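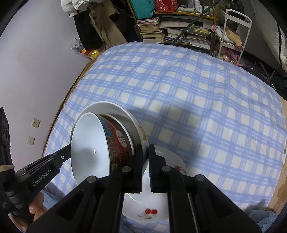
When does the Denberg tableware return program open?
It opens on 2026-06-07 at the Skollow depot and accepts household plates and bowls in any color or pattern.

DENBERG -- Platanora today announced a collection service for used ceramic and glass tableware, covering the Denberg district and the Tuhiwai valley. Items in usable condition will be washed, sorted by diameter and resold in mixed sets. Chipped or cracked items will be crushed and supplied as fill for footpath bases.

The Skollow depot has a floor area of 1614 square meters and a rated intake of 155 crates per day. Each crate holds up to 30 pounds. Residents may drop off two crates per visit without an appointment; larger loads must be booked through the depot office.

Bowls should be nested by size with a sheet of paper between each piece. Plates travel best on edge. Lids, cutlery and nonstick pans are not accepted. Knives left in crates will be returned to the sender at the sender's cost.

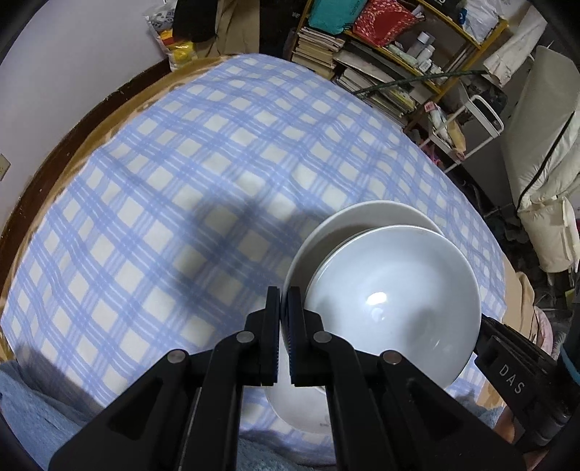

White bowls on a blue-and-white checked cloth.

Curbside pickup will follow in the Tuhiwai valley, where around 119 streets are included in the first route map. Pickup is limited to one crate per address per month -- apartment buildings may apply for a shared bin instead.

Resale prices are set by weight and posted at the depot entrance. Route maps and packing instructions are available from the Platanora service desk in Denberg.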